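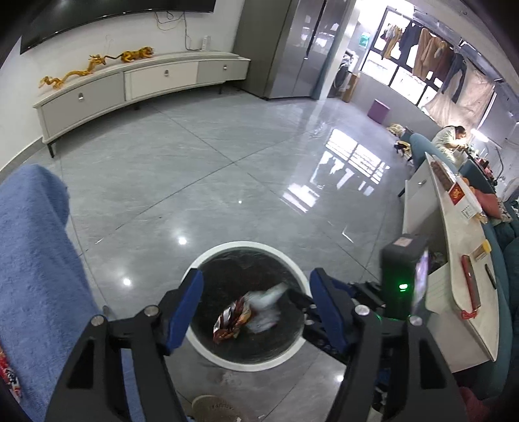

OUT AND ABOUT / CLUBS & CLASSES

A tidy-up lesson at the Grotavent robot club

2019-12-11
By Audrey-Anne Poirier

I'd been promising my nephew Amrit since July that I would come and see what his robot club gets up to, and I finally ran out of excuses. Grotavent doesn't have a clubhouse. They meet in members' homes, so I turned up at a flat with a tin of shortbread, not at all sure whether I was a visitor or a guest, and was told to put my shoes by the door and mind the cables.

The term's project is called Kokidska (I asked twice how to spell it) and the whole thing is about putting rubbish in a bin. That sounded a bit dull to me on the bus. It isn't! You hold a pair of blue-tipped fingers by hand, you do the job yourself, slowly, over and over, and everything you do is recorded so that a robot arm can be taught from it later on. The club wants 1000 good goes by the end of the project and they had 564 in the book when I arrived, all written up in pencil by Lindalva Pimentel, who runs the class and has the neatest sevens I've ever seen.

I loved that they do it in a proper living room, telly and sofa and fridge and all, with a dragon and a tiger on the cabinet looking on. The washing was up by the window. Lindalva says a bare workshop teaches you about bare workshops, and she'd like the robot to cope with shiny floor tiles and bright daylight and people getting on with their own things at the other end of the room.

The bin is an ordinary round one with a wide white rim and a black bag in it. The trick, Amrit told me very seriously, is the rim. Come in too low and you knock it, come in too high and the wrapper floats off wherever it likes. Crumpled wrappers are easy enough, there's always a bit to pinch. Thin see-through plastic is the horror. It sticks to the finger pads and you stand there opening and closing like a crab, and then it drops down the outside of the bin and you start again.

Of course they made me have a turn. The grippers are lighter than I'd expected and you work them by squeezing, and for the first few minutes I felt as if I was wearing somebody else's hands. Ayten Demirtaş, who's been at it longest, stood beside me saying "slower, slower, no, slower than that". I did 13 tries and Lindalva let four of them into the book, and I was far too pleased about it.

Two people can work at the same bin, which I hadn't realised, and that's where it gets funny because everybody is terribly polite. After you, no, after you. Dwight Desjardins thinks they should have a rule about who goes first. Ayten thinks a rule would spoil it, as a robot has to learn to wait its turn like anyone else. This went on right through the tea and I don't believe they'd settled it when I left.

I asked what happens with the bad goes and they keep those as well, in a separate folder, 141 of them so far. Amrit is responsible for quite a few and doesn't seem bothered. He has begun using "end effector" in ordinary conversation, so his mother will have that to look forward to over the holidays.

If you fancy going along, they're happy to have visitors, but do ask first as space is tight. Wear trousers you can kneel in. I didn't, and my knees have been telling me so all week.

Recent in Out and About
- An afternoon at the Thibodeau model railway show
- Plukalum pottery: open kiln day
- Learning to solder with Dwight Desjardins
- Three hours in a button museum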